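4. Pattern names in the sample books

4.1 The material

The Palamarchuk Collection came to the Zenton Regional Archive in two parts. The first consists of wallpaper sample books issued by the Gretance mill up to its closure in 1994. The second, given later by the owners of a decorating shop, holds loose sheets and partial books from several makers, most of them without covers. Together they yielded 252 patterns with a printed name or number that could be tied to a surviving sheet. Patterns known only from price lists were left out, as were borders sold separately from the paper they were meant to match.

Each pattern was entered in Wurnix, the archive's catalogue program, with the maker's name for the design, a description written by the cataloguer, and a term from the archive's own list. That list was drawn up in 2000 for textiles and was extended to paper without much change. It has 11 headings for pattern type, among them floral, stripe, check, geometric, pictorial and animal. The authors worked independently through the entries, comparing the three labels for each, and met to settle differences. The catalogue was still being edited while this work went on, and the entries discussed here are as they stood in May 2020.

4.2 Where the labels agree

Stripes and checks gave little trouble. The maker, the cataloguer and the archive's list almost always used the same word, and where they did not, the difference was one of detail (a "ticking" entered as a stripe, for instance). Florals were also steady at the level of the heading, although the cataloguer's descriptions varied a good deal in length. Some name the flower and the direction of the stem; others read only "small flowers, all over". The longer descriptions belong mainly to the older books. These were catalogued first, by staff who had the sheets in front of them and were not yet working to a weekly target.

Agreement was weaker for pictorial papers. A kitchen paper with teapots might be filed as pictorial or as novelty, and both terms are allowed. We do not regard this as an error in the catalogue. A reader who searches under either heading will probably try the other.

4.3 Animal patterns

The heading "animal" caused the most disagreement. It was written to cover pictures of animals, such as ducks on a nursery border. It has since been used for papers that imitate a hide or coat, which contain no animal at all. The maker's names are of little help. One spotted paper is sold as "Savannah" in an early book and as "Confetti" in a later one, with the same pattern number and the same repeat.

Leopard patterns show the difficulty well. In its plainest form the motif is a dark broken ring around a lighter middle, repeated at irregular angles so that no row can be seen. Printed in tan and brown it is recognized at once. Printed in other colours, with the rings closed and rounded, it moves toward the heart, the bean and the dot, and a cataloguer may reasonably choose any of these words. The print in Figure 3 keeps the darker outline and lighter centre of the leopard spot, but it is pink on a pale ground and several of its blotches could be read as hearts.

Figure 3. Leopard-spot pattern in pink on a pale ground.

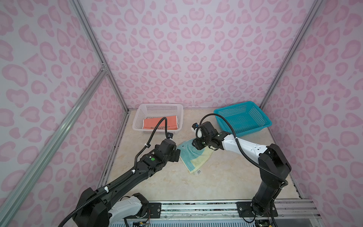
Of the hide patterns in the collection, those in natural colours were filed under "animal" without exception. Those in pastel or bright colours were divided among "animal", "geometric" and "novelty". Colour, in other words, affected a heading that is supposed to record pattern type only. The archive's guidance states that colour is to be entered in its own field and should not influence the choice of term. The cataloguers appear to have followed the first half of this instruction and to have found the second half hard to keep.

We also found that the date of entry mattered. Sheets entered before the loose material arrived tend to be described by shape ("rounded spots, outlined"), with the reference to an animal given last or left out. Later entries begin with the animal. A shared vocabulary seems to have formed among the staff during the second stage of the work, although it was never written down. Such habits are useful inside an office and a nuisance to anyone outside it. A researcher looking for outlined spots would miss the later entries, and one looking for leopard would miss many of the earlier ones.

4.4 Patterns that imitate a material

A related problem arises with papers and sheet coverings printed to look like stone, wood or cloth. The archive's list has no heading for imitation. Marbled designs have been placed under "abstract", wood grain under "stripe", and printed linen under "texture", a term that was added to the program at some point without a scope note. The Gretance books treat all of these as one family and group them at the back, after the florals, where the trade customer would expect to find them.

There is a case for following the mill. Imitation papers were chosen for different reasons than patterned ones, and were often sold for use beside them: a marbled covering for the counter or floor, and a lively print for the wall. A catalogue that files the two by shape alone loses this connection. The cross-reference field in Wurnix could carry it, but the field was filled in for very few entries and cannot be searched from the public page.

The pairing is also a matter of scale. Veining is loose and pale and has no clear repeat, while a spot is small, outlined and regular in weight. Set against each other, as in Figure 4, the two patterns remain easy to tell apart even where the colours are both light.

Figure 4. Pink leopard-style wallpaper with a beige marble-patterned surface.
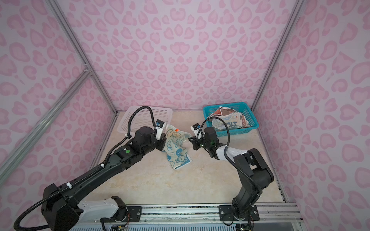 Makers understood this well. The mill's notes to retailers, bound into three of the books, advise that a customer who has chosen a busy wall should be shown the "quiet backs", meaning the papers grouped at the end. The same notes warn against offering two florals together unless the ground colour is identical. No such warning is given for marbled designs, which were evidently thought safe with anything.

4.5 Changes proposed to the list

We propose that "animal" be divided into "animal, pictured" and "animal, coat or hide", and that the second be used for any pattern built on a recognized coat marking, whatever its colour. Where the cataloguer is in doubt, the shape of the single motif should be described first in plain words, followed by the animal if one is suggested. "Leopard" and "spot" should both be entered as search terms.

A heading for imitation materials should be added, with marble, wood and cloth as narrower terms. Entries now under "texture" would need to be checked one by one against the sheets. The archive has agreed to begin with the bound books and to leave the loose sheets until July, when the reading room table will be free for flat work. Until the review is finished, counts of pattern types drawn from the catalogue should be used with care, and the figures given in Section 5 are for stripes, checks and florals only.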